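# Week 4 handout: collecting good examples

August 2020

Hi all! We're done with theory for a bit, so this week it's hands on the gripper and a lot of mouse moving. The Skevow desk set is what we'll use all through September, so get friendly with it. The job is dull on purpose: bring the mouse to the pad or away from it, let go, save, start over. 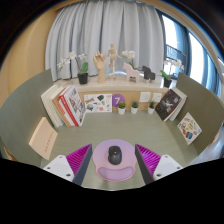

**How many examples do we need for one small task?**

We're aiming for 2,000 good ones. The Altgate group got decent results on a similar job with 1,164, but their desk never changed and ours will.

Now, what I mean by "good." Start each take from a different spot (I can't say this enough!), because if you always begin from the same place, the model learns the place. Vary your height, your angle and a little of your speed. Don't vary the goal.
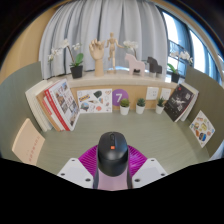 Pauses are the other thing I see a lot. People stop to think halfway through, and then the trained arm stops halfway through too, which looks very thoughtful and gets nothing done. Make up your mind first, then press record. If you fumble and recover smoothly, keep the take. If you fumble and put the thing down to scratch your nose, toss it.
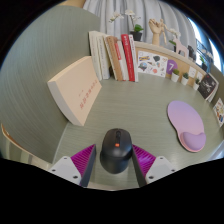
Last year's set, Helmy, had 2,889 takes before cleaning, and I spent far too many evenings on the cleaning part. So please label as you go: task, start spot, keep or toss. Upload to the Jalletti folder before you leave the lab, and bring your worst take to class. We'll watch those first.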